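Home | News | Residents | Services | Events | Contact

Dornside Housing Association opens bedroom clearing sessions to all tenants

July 2023 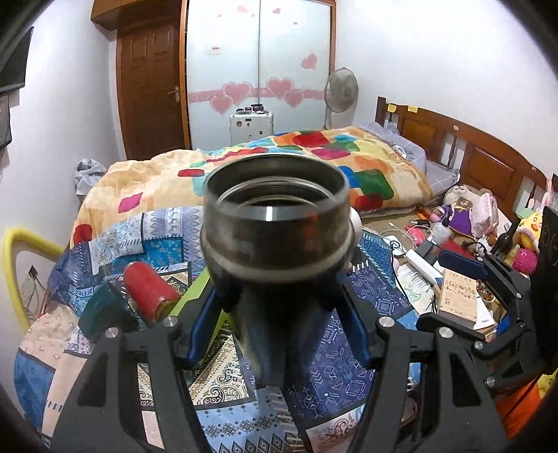 An open metal container among other items on a patchwork-patterned bedspread.

The Dornside Housing Association has extended its household clearing program to all tenants, following a first round of sessions held in May at the Katness building. The program offers practical help with sorting and storing everyday belongings, beginning with the bedroom.

Under the program, a member of the resident services team visits the home by appointment and works alongside the tenant for up to 2 hours. Small items that have gathered on shelves, windowsills and floors are brought together on the bed, where they can be looked at in good light and sorted without bending. Bottles and other drink containers are dealt with first. Clothing and paper are left for a second visit.

"Most people already know what they want to keep," said Fulgencio Soler, resident services manager for the association. "What they ask us for is a set time to do it, and someone to carry the bags down afterward."

The association chose the bed as the working surface after the Katness sessions, when several tenants reported that their tables were too small or already in daily use. A made bed also sets a natural limit on the work, as it must be clear again by evening. Tenants are asked to leave an everyday bedspread in place and to put away any cover that needs special cleaning. Pillows may be moved to a chair.

Tenants who wish to prepare for a visit may do so, although no preparation is required. The association recommends that bottles be emptied and their caps kept close at hand. Metal bottles with screw threads should be left open overnight before they are stored, and the threads wiped with a soft cloth. A bottle that no longer closes properly should be set aside for metal recycling if it has no further use in the home. Bottles with plastic and metal parts that can be separated should be taken apart before they are placed in the collection bags.

Items in good condition may be donated. The association has an agreement with Proltach, a reuse shop on the ground floor of the Šindelář building, which accepts clean bottles, jars, kitchenware and household textiles. Quilts, comforters and bedspreads are accepted if they have been washed and are free of tears. Patterned and mismatched pieces are welcome. The shop does not accept pillows, electric blankets or mattress covers.

According to the association's report to its board, more than 400 bags of household items were collected at Katness during the first round. Of these, 200 were passed to Proltach for resale and the remainder were sent for recycling or disposal. The report noted that the largest single group of items by volume was bedding, followed by drink containers and kitchen storage. It also recorded that several tenants requested a return visit for hall closets, an area the program did not then cover. Hall closets have now been added to the list of spaces for which help may be requested. Kitchens and basement storage units remain outside the program for the present.

The board approved the wider program at its most recent meeting. With the addition of the Šindelář building and the row houses on the north side of the estate, it will be open to 1000 households. Visits are free of charge to tenants and do not affect any other service. No record is made of the belongings in a home, and nothing is removed without the tenant's agreement.

Mr. Soler said that appointments would be offered in the order in which requests are received, with morning and afternoon times available. Tenants who use a wheelchair or walker, or who have recently returned home from the hospital, may ask for an earlier date. Family members and friends are welcome to be present.

Collection bags are available from the front desk of each building. Clear bags are for recycling and white bags are for donation. Bags should be tied and labeled with the apartment number before they are placed in the hallway, and they should be put out only on the day of the visit. Broken glass must not be placed in either type of bag. Tenants with broken glass to dispose of should ask the front desk for a rigid container.

Requests for a visit may be made in person at the resident services office or by returning the form delivered with the summer newsletter. Large-print copies of the form are available on request. Tenants who took part in the first round may apply again, and their requests will be considered once first-time visits have been scheduled.

A notice listing the dates for each building will be posted in the lobbies and laundry rooms.

Contact Resident Services | Privacy | Accessibility | © 2023 Dornside Housing Association | Back to top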